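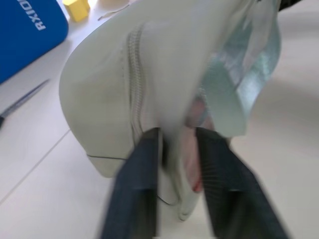 A pale green pouch with a zipper in the same color.

Pouch (bag)

A pouch is a small soft bag, usually closed at the top or along one side, and I've been writing about them for so long that my family hides theirs when I visit. I look after the bags and purses pages of this encyclopedia, so most of what follows comes from my own notes, with a few corrections from Elis Owen (thanks, Elis!).

Name

The word came into English from the north of France, where a poche was a bag or a pocket. "Pocket" is its little cousin, and so is "poach," in the egg sense, because the white makes a sort of bag for the yolk. I love that one. Kangaroos got the word much later.

History

People carried pouches long before clothes had pockets. The usual sort was a circle or square of leather pulled shut with a cord and hung from the belt, and it held coins, flint, needles, a bit of food. The oldest one I've handled is in the town museum at Mimomberg, where the label ties it to a household list of 1451. It's goatskin, it has a mended corner, and the cord is a replacement (Nele Smits, who catalogs the leather there, thinks the cord may even be the second replacement).

Belt pouches faded as sewn-in pockets spread, at least for men. Women went on wearing tie-on pockets under their skirts for a good while after that, and those are really pouches by another name. Tobacco kept the small kind going, and then came makeup and pencils.

Closings

Drawstrings are the oldest and still the cheapest. Flaps with a button or toggle came next, then metal frames that snap shut, which I find hard on the fingers in January. Zippers took over in the last century. A coil zipper bends around a curve much better than one with metal teeth, so it's the one I'd pick for a rounded bag. Eifion Jarman disagrees with me on this and has said so on the talk page at great length.

Collecting

The Bellis collection holds nearly 900 pouches, mostly beaded, and opens to visitors in March. Go in the morning if you can, the light is lovely! Manaia Maihi's sewing guide gives patterns for 11 shapes, and I've made four of them, one badly.

See also: purse, reticule, sporran, tie-on pocket, drawstring.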